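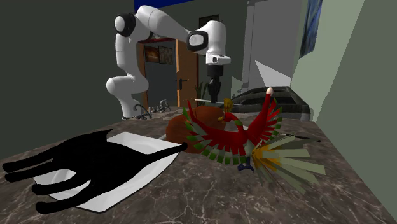
# 报纸写错了怎么办：更正是怎样登出来的

报纸会出错。记者会听错，编辑会改错，排版时也会把一行字放到别的地方去。一份报纸每天要印很多字，其中有人名、地名、日期、数目和别人说过的话，每一项都有可能出问题。

出错以后，正规的报社要登一段文字，说明哪里错了，正确的是什么。这段文字叫“更正”。本文讲更正的种类、写法和办理过程，适合小学四年级以上的读者。文中用到的专门词语，在最后的词语表里有解释。

## 先看一个例子

Dutdale 和 Dilldale 是相邻的两个镇，中间隔着一条小河。两个镇的居民都看同一份报纸，叫《Gerlach 日报》。

11月，两个镇的居民都在收集签名，向各自的镇议会提出请求。Dutdale 的居民希望公共图书馆晚一点关门，Dilldale 的居民希望在学校门口加一条人行横道。按照两个镇的规定，签名满100个，镇议会就必须在会上讨论这件事；不满100个，可以讨论，也可以不讨论。

Dutdale 收到742个签名，Dilldale 收到86个。记者写稿时，把两个数目的位置写反了。第二天的报纸上，Dutdale 成了86个，Dilldale 成了742个。

从字数上看，这个错误很小，只是两个数目换了位置。从结果上看，它不小。Dutdale 的居民读了报纸，会以为签名没有达到规定的数目，图书馆的事不一定会讨论。Dilldale 的居民读了报纸，会以为镇议会必须讨论人行横道，于是不再去找更多的人签名。两边的人都根据错误的消息做了决定。

判断一个错误要不要更正，看的就是这一点：读者会不会因为它而对事情产生错误的理解。

## 哪些算错误，哪些不算

报纸上的内容可以分成两大类：事实和意见。

事实是可以查证的内容。镇议会哪一天开会，谁投了赞成票，签名有多少个，这些都有记录。查过记录以后，可以说它对，也可以说它错。

意见是某个人对事情的看法。“图书馆应该晚一点关门”是意见，“图书馆不应该晚一点关门”也是意见。两种意见可以同时登在报纸上，读者同意哪一种都可以。

更正只处理事实。有人给报社写信说“我不喜欢这篇评论”，报社不会登更正，但可以把来信登在读者来信栏里。如果来信说“这篇评论里写的开会日期是错的”，那就要去查。评论里也有事实，评论里的事实写错了，同样要改。

有一种情况比较难分。记者写道：“很多居民支持这项请求。”“很多”是多少？742个算很多，86个算不算？这样的词没有固定的标准，查不出对错。所以编辑常常要求记者把“很多”换成准确的数目，由读者判断多还是不多。

还有一种情况是引语。引语是放在引号里的、别人说过的原话。假设一位议员在会上说：“我们下个月再讨论。”报纸写成：“我们不再讨论。”字差得不多，意思却相反。引语写错属于事实错误，即使记者不是故意的，也要更正。

反过来，如果议员说的话本身有错，而报纸一字不差地引用了，引语就没有错。但是报纸应当在后面补一句，告诉读者正确的情况。只登错话，不加说明，读者仍然会被误导。

## 错误从哪里来

一篇报道从采访到印出来，要经过好几道手续。每一道手续都可能产生错误。

**采访。** 记者在会场里边听边记。会场声音大，两个人的名字读音又接近，就容易记错。Dutdale 和 Dilldale 的第一个字母相同，最后四个字母也相同，写快了很容易混。有经验的记者会在离开会场以前，把笔记里的人名和地名再跟当事人对一遍。

**写稿。** 记者把笔记整理成文章。这时会换句子的顺序，会把两段话合成一段。数目跟着句子移动，有时就移到了别的地名后面。前面例子里的错误发生在这一步。

**编辑。** 编辑负责检查和修改稿件。稿子太长，要删掉一部分。如果删掉的正好是“有条件地”“暂时”“在 Dilldale”这样的词语，剩下的句子读起来很通顺，意思却变了。

**标题。** 标题常常由编辑来写，不由记者来写。标题字数少，要把复杂的事情压缩成一句话。正文写“镇议会将讨论延长开放时间”，标题写成“图书馆将延长开放时间”，就是错误。讨论还没有开始，结果还不知道。

**排版。** 文章、图表和说明文字要在版面上排好。说明文字放错了位置，读者就会把甲事当作乙事。

**印刷以后。** 有些内容印出来的时候是对的，后来情况变了。比如报纸写明天下午开会，到了第二天上午，会议改期。这不算报纸出错，报社会登新的消息，一般不登更正。

## 谁可以指出错误

任何人都可以。被报道的人、读者、别的记者、写稿的记者自己，都可以向报社提出来。小学生也可以。

《Gerlach 日报》在第2版的下方印着编辑部的地址和电子邮箱。来信要写清楚下面几项内容：

- 哪一天的报纸，第几版，文章的标题是什么；
- 文章里的哪一句话有问题，最好把原句抄下来；
- 正确的情况是什么；
- 怎样可以查到，例如会议记录、公告或者统计表。

最后一项很重要。只写“你们写错了”，编辑不知道应该从哪里查起。写明“镇议会网页上的公告里有签名总数”，编辑打开公告就能核对。

来信的语气不影响处理结果。生气的信和客气的信，都要按同样的办法查。

## 报社怎样查

编辑部收到来信以后，要给它登记。《Gerlach 日报》用的登记系统叫 Inirau。每一封指出错误的来信，在 Inirau 里都有一条记录，写着收到的时间、涉及的文章、由谁来查，以及最后的处理结果。登记的作用是防止来信被忘记，也方便以后查看哪一类错误最常见。

登记之后，由一名没有参与写稿的编辑来查。写稿的人检查自己的文章，容易看不出问题，因为他记得自己本来想写什么，眼睛会把错的看成对的。换一个人来看，效果更好。

查的时候有先后次序。

1. 读报纸上的原文，确认来信说的句子确实印在报纸上。
2. 读记者交来的原稿，看错误是在写稿时就有的，还是后来改出来的。
3. 找原始材料。对签名这件事来说，原始材料是镇议会登记签名的表格。
4. 询问写稿的记者，看他的笔记或者录音。
5. 如果材料之间互相矛盾，再去问掌握情况的部门。

原始材料比转述的材料可靠。镇议会的表格是原始材料，另一份报纸根据表格写的报道是转述的材料。如果两份报纸写的数目一样，也不能说明数目一定对，有可能后一份是从前一份抄来的。

查完以后有三种结果。第一种，报道有错，登更正。第二种，报道没有错，给来信的人回信，说明查到了什么。第三种，报道没有写错，但是写得不完整，容易让人误会，这时登一段“说明”，补上缺少的内容。

## 更正怎样写

更正的写法有固定的要求，主要是清楚和简短。下面是签名一事的更正：

> **更正**
> 本报关于两镇居民签名的报道，把两个镇的签名数写反了。Dutdale 的签名数是742个，Dilldale 的签名数是86个。按照规定，签名满100个的请求，镇议会必须讨论。因此必须讨论的是 Dutdale 的请求。错误发生在写稿过程中。特此更正，并向读者道歉。

这段文字里有几个部分。

第一部分指出是哪一篇报道。读者每天看很多文章，不说明是哪一篇，就不知道更正的是什么。

第二部分说出错在哪里。有的报社只写正确的内容，不重复错误的内容，理由是重复一遍会让人又记住错的。有的报社两样都写，理由是读者需要知道差别。两种做法都有人用。上面的更正用了中间的办法：说明数目写反了，但没有把错误的那句话再印一遍。

第三部分写正确的内容。数目、人名和地名要写全，不能写“前者”“后者”，也不能写“另一个镇”。

第四部分说明错误造成的影响。如果只改数目，有些读者不会想到镇议会讨论什么也跟着变了。

第五部分说明错误发生在哪一步。《Gerlach 日报》要求写上这一项，有些报社不要求。写这一项的时候，只写是哪道手续，不写是哪个人。稿件经过好几个人的手，印出来以后由整个报社负责。

更正里不应当出现的内容也有规定。不写“由于时间紧张”，不写“由于众所周知的困难”，也不写“个别读者可能产生误会”。最后一种写法把责任推给了读者。

## 更正登在哪里

更正的位置要固定，读者才找得到。《Gerlach 日报》的更正登在第2版，与编辑部的地址放在一起。没有更正的日子，这一格空出来登别的短消息。

固定的位置有一个缺点。如果错误出现在头版的大标题里，看到的人很多，而更正登在第2版下方，看到的人就少。所以有些报社另外规定：头版上的严重错误，更正也要登在头版。在一些国家，法律或者行业规则对更正的位置、字号和时间有要求，各地的要求不同。

网页上的文章可以直接修改，办法和印出来的报纸不一样。修改时要做两件事：

- 把正文里的错误改过来；
- 在文章的开头或者末尾加一段话，写明改了什么，什么时候改的。

只做第一件，不做第二件，叫作“悄悄修改”。早上读过文章的人和下午读到的人，看到的内容不同，却都以为自己看的是同一篇文章。早上的读者如果把数目告诉了别人，也不会知道应该再去说一声。改一个错字或者多余的标点，对意思没有影响，一般可以不加说明。

整篇删掉文章的做法用得很少。文章删掉以后，读者查不到报纸当初写过什么，更正也就没有了对象。

## 更正、说明、答辩和撤回

这几个词容易混在一起，下面用表格分开。

| 名称 | 什么时候用 | 由谁写 |
|---|---|---|
| 更正 | 事实写错了 | 报社 |
| 说明 | 没有写错，但缺少重要内容 | 报社 |
| 答辩 | 被报道的人不同意报道的内容 | 被报道的人 |
| 撤回 | 报道的主要内容站不住脚 | 报社 |

答辩和更正的差别在于谁来说话。更正是报社承认自己有错。答辩是被报道的人说出自己的一面，报社登出来，不等于报社同意他的说法。有些国家的法律规定，被报道的人在一定条件下有权要求报纸登出答辩，有些国家没有这样的法律，由报社自己决定。

撤回是最严重的一种。例如一篇报道说镇议会开过一次秘密会议，后来查明根本没有这次会议，那么改几个字没有用，整篇文章都要撤回。撤回时也要写明原因。

## 不满意怎么办

有时来信的人认为报道有错，报社查过以后认为没有错，双方意见不同。这时可以向报社以外的机构提出。许多地方有新闻评议机构，它看双方提交的材料，判断报道有没有违反规则。情况更严重的，可以到法院去，由法官判断。

无论走哪一条路，都要靠材料说话。威胁记者，堵住报社的门，或者损坏报社的东西，都不是解决错误的办法，在很多地方还是违法的。报道有错，记者和编辑有责任改正，他们的人身安全同样受法律保护。

政府部门也可以要求更正，手续和普通读者一样：指出文章，指出句子，提供材料。报社查过以后，确实有错就改。如果没有错，只是有关部门不喜欢报道的内容，报社没有义务改。

## 动手试一试

找一份报纸或者校报，完成下面的练习，可以和同学一起做。

1. 选一篇短的报道，用直线画出可以查证的事实，用波浪线画出意见。
2. 从画直线的句子里选一句，写出可以用什么材料来查，到哪里能找到。
3. 只看标题，写下你认为文章讲了什么，然后读正文，检查标题和正文是否一致。
4. 找一找这份报纸的更正登在哪一版。如果找不到，查一查编辑部的联系方式印在哪里。
5. 把下面的错误句子改写成一段更正：“Dilldale 镇议会已经决定在学校门口加一条人行横道。”正确的情况是，镇议会收到了请求，还没有作出决定。

做第5题时，注意把“收到请求”和“作出决定”分开写，不要加上道歉以外的感想。

## 词语表

**更正**：报社承认报道中的事实有错，并给出正确内容的文字。

**引语**：放在引号里的、别人说过的原话。

**原始材料**：最先记录事情的材料，如会议记录、登记表、录音。

**转述**：把别人说过或者写过的内容换一种方式再说一遍。

**核对**：把文章里的内容和材料放在一起比较，看是否相同。

**版**：报纸的一面叫一版，第一面叫头版。

**镇议会**：由居民选出的人组成，讨论和决定镇上公共事务的机构。

**评议机构**：接受对报道的投诉，并判断报道是否合乎规则的组织。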